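Two-armed kits and what we pay for

2 December 2023

The price of a two-armed desktop robot has dropped far enough that a school department or a small repair shop can think about buying one. I think this is good. I also think most of the sellers are offering the wrong thing, and that buyers are letting them.

I spent most of October with a kit from Brevar, which sells two light arms, a gripper for each, a power supply, a bag of fixings and a year of access to its software. Before that I had a shorter loan of the rival set from Galindo. Both companies lent me the equipment and both have had it back. Neither saw this piece before it went up.

The Brevar arms are decent. They are light enough to carry under one arm, the joints are easy to reach, and the grippers open and close without fuss. The instructions for the first evening are clear. You bolt down two base plates, run the cables, plug in the supply and let the software find the motors. Mine found all of them on the second try. The Galindo set is a little stiffer and a good deal noisier, and its power lead is too short for any bench I own.

The arms are what the brochures talk about. Reach, payload, speed, repeatability. If you compare the two companies on those numbers you will find very little between them, and you could toss a coin. What matters far more is everything around the arms, and that is where the money goes after the sale.

Take the table. A pair of arms has to be fixed to something flat and rigid, at a known distance apart, or nothing you teach them today will be right tomorrow. Brevar's kit comes with two clamps and a sheet of paper with holes marked on it. The paper is fine. The clamps slipped on my bench, only by the width of a pencil line, and a grasp that had been working began to miss. I drilled the bench in the end. A school can't always do that, and somebody renting a workshop may not be allowed to.

Then there are the walls. I used to think an enclosure was a luxury, something to make the thing look tidy when visitors came. I've changed my mind. Plain walls keep people's sleeves out and keep dropped things in. They also stop the background changing every time a colleague hangs up a coat, and that matters if the software is using a camera to decide where to move.
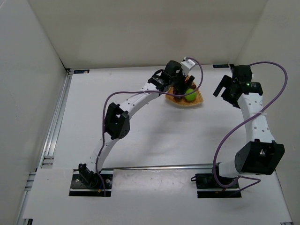
Should a first-time buyer pay extra for a ready-built enclosure?

If the kit is going to stay in one place for a year or more, pay for it. If you expect to move it between rooms every few weeks, buy the bare arms and spend the money on a rigid board you can carry.

The prices make this harder than it should be. Brevar will sell you an enclosure, but as a separate order, from a separate page, with a separate delivery. The one I was quoted for was £390 and did not include the lights. Galindo doesn't make one and sends you to Fosico, a fabrication firm, which will cut panels to your drawing. Fosico's work is good and its people answer the phone. You still have to produce the drawing, and a buyer who can produce that drawing is not the buyer the cheap kits are aimed at.

I would like to see one price for a working cell: arms, base, walls, lights and cables cut to the right length. Put that on the front page. I would guess it comes to around £2,000 over the bare kit at present, once you count the odds and ends, and I'd rather read that figure before I order than work it out from receipts.

Cables deserve a paragraph to themselves. On a small arm the cable is a real part of the load. Too tight and it tugs at the wrist. Too slack and it catches on an elbow or drags across whatever you are trying to pick up. Brevar's manual runs to 144 pages and gives the cable half of one. I went through a lot of cable ties finding a route that let the wrist turn fully without pulling. Galindo prints a diagram, and the diagram is correct, and it saved me an afternoon. That is worth more to me than another few millimetres of reach.

The software is the other long bill. Both kits will learn a simple job from examples: you move the arms through the task, save it, and do that again until you have enough. Brevar's free tier stops at 200 saved runs. It sounds generous until you learn that a job as dull as moving a ball from one spot to another can use up a good share of that if you want it to cope with the ball starting in different places. After that you pay monthly. I have no objection to paying for software. I do object to a limit that falls just where a beginner starts to get results.

A smaller company, Tellum, has gone the other way. It sells no arms at all. It rents out finished cells by the term, set up and tested, and takes them away afterwards. I've only had a morning with one, so this isn't a review. The cell was level, the lights were even, and the arms were ready to use when I sat down. The rental isn't cheap and over three years you would pay more than you would by buying. For a college that wants to teach one course and see how it goes, I think it's the sensible choice.

Some readers will say that building the cell is how you learn. I have some sympathy with that. I learned a fair amount drilling my bench, mostly about my bench. A student with ten weeks should spend most of them on how an arm plans a grasp and why it fails, and very few of them on brackets.

If you are buying this winter, ask the seller three things before you look at the payload. What does it bolt to? Who supplies the walls? What does the software cost after the free runs are used up? Brevar answered two of those by email within a day and the third after a reminder. Galindo answered all three, though the reply about walls was just a link to Fosico.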